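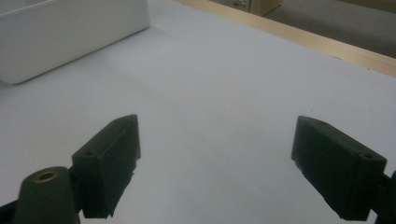

Neveck Community Kitchen is opening its doors in May, and everyone in Somholm is invited to come and cook! After two years of planning, the old dairy building on the east side of town will become a shared kitchen where neighbors can bake, can, pickle, braise and eat together. The kitchen has been planned from the worktops up, and most of the arguing along the way was over color. Dark stone had its fans, and so did butcher block, but the pale gray-white of a plain tabletop won out in the end, a color that lets you spot a stray lentil from across the room and makes even a pile of beet peelings look good.

The new space covers 900 square feet on the ground floor, with two full cooking lines, a walk-in cooler, a low counter for children and seated cooks, and a long dining table by the street windows. The building's tall dairy windows have been repaired and open again for the first time in many years, so there will be plenty of fresh air even when all the ovens are going (and they will be!).

The idea for Neveck began with a soup night. A few households on the same block took turns hosting, the crowd grew, and soon the biggest living room on the street couldn't hold everybody. When the group asked the rest of Somholm what a shared kitchen should offer, 297 people filled out the survey. They wanted big ovens. They wanted evening hours. They wanted somewhere to put up tomatoes in late summer without steaming every window in the house. A surprising number asked for a really good dough mixer, and we are thrilled to report that there is one.

Classes start in opening week. The Ertürk bakery, a favorite on Mill Street, will lead the first bread series, with sessions on flatbreads, sesame rings and a slow-risen country loaf. The bakery is also sharing some of its own sourdough starter, so anyone who finishes the series can take a jar home and keep it going. Gino, the lunch counter across from the post office, will follow with fresh pasta evenings, starting with simple hand-cut noodles and moving on to filled shapes once people have the feel of the dough. Beginners are very welcome at all of these.

There will be open cooking hours every morning until noon, when members can book a station for their own projects. Bring your own ingredients and use the pots, knives and ovens in the kitchen. Salt, oil, flour and basic spices are stocked on the shared shelf. If you finish the last of something, write it on the board by the cooler. Dishes get washed before you leave, please, including the ones you only used for a minute.

Small food makers have been part of the plan from the beginning as well. Several local cooks who sell jam, hot sauce and baked goods at the farmers market have been looking for a bigger place to work, and afternoon blocks are set aside for them. There is lockable dry storage down the back hall, and a delivery door with a ramp opens onto the side lane, where a van can pull right up.

Membership costs 40 dollars a season per household and includes open cooking hours, a reduced class price and a seat at the monthly supper. Households that would find the fee hard to manage can ask for a free place on the same form, with no paperwork to send in. Classes are open to members and non-members alike. Children can join any session marked "family" on the schedule, provided an adult cooks along with them.

Opening day begins at 10 a.m. with coffee and warm bread, followed by tours and short demonstrations through the afternoon. The first community supper starts at 6 p.m. It's a potluck, so bring a dish that feeds your own group plus a few more, and add a card listing what's in it. Plates and forks are provided. Street parking is free all day, and there is a bike rack beside the front steps.

Sign-up sheets for the first bread and pasta classes are at the Somholm library, at Ertürk and at Gino. Reporters who would like to visit before the opening can leave a message at the library's front desk.

Reading time: 4 minutes

Search news and events
Enter keyword

Recent items
Ertürk bakery adds early morning hours
Somholm farmers market moves back to the square
Recipe swap: what to do with too much rhubarb
Old dairy windows restored
Gino brings back its bean soup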